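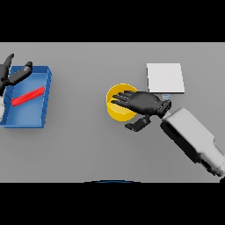 Figure 1. Red rod resting in a blue tray on a gray tabletop (computer rendering).

Desk Clutter and Reading Time: A Study of Shared Study Tables
Fionnuala Costello and Mal-soon Byun
Advisor: Rhonda Sutherland
July 2024

Introduction

Students who use the shared tables on the second floor of McGrath Hall often complain that the tables are messy. People leave pens, chargers, cups and old handouts behind, and the next person either pushes them aside or finds another seat. We wanted to know if a messy table changes how long a person reads before stopping. We did not look at grades or at how much people remembered.

Earlier class projects at our school looked at noise and lighting. We found one on desk space, by Bernadette Noonan, which asked students what they liked but did not time them. Her survey gave us several of our questions.

Method

We ran the study in May, in the reading room next to the copy center. We used four tables of the same size. Two were cleared before each session. On the other two we put a fixed set of items: a stack of handouts, three pens, an empty mug, a phone cord and a folded sweater. The items were put back in the same spots before each session, using tape marks on the table.

Students who came in were asked if they would take part. Those who agreed drew a slip with a table number and sat down with their own reading. They could leave at any point. We wrote down the time they started and the time of their first break. A break meant standing up, using a phone, or talking to someone for more than a minute.

We recorded 223 sessions. Some students came back more than once, and we kept those sessions in. Niamh Madigan did the timing on the days when both of us had lab.

After each session the student filled out a short form with five questions. The first four used a scale and the last one was open.

Results

Students at the cleared tables read longer before their first break. The gap was small in the mornings and larger after lunch. We expected the reverse, as the room is quieter in the afternoon.

Most students at the cluttered tables moved at least one item in the first few minutes. The mug was moved most often. The sweater was almost always left alone, and two students wrote that they thought the owner was coming back for it.

On the form, students at both kinds of table gave nearly the same score for comfort. In the open question, people wrote more about the chairs than about the tables.

Problems

The drawing of slips did not always work. Friends who came in together sometimes traded so that they could sit at the same table. We marked these sessions on the sheet but did not take them out.

One of the cluttered tables is close to the door. People there may have stopped reading when someone walked in. We should have switched the tables halfway through and did not think of it until the second week.

We also did not control what people read. A chapter of chemistry and a novel are not the same thing, and the form did not ask which it was.

Further work

A second round could use one assigned text and switch the tables each day. It would also be useful to put the loose items in a box on the table and see if that gives the same result as taking them away. Rhonda Sutherland has kept the tape layout and the blank forms in the department office for any group that wants them.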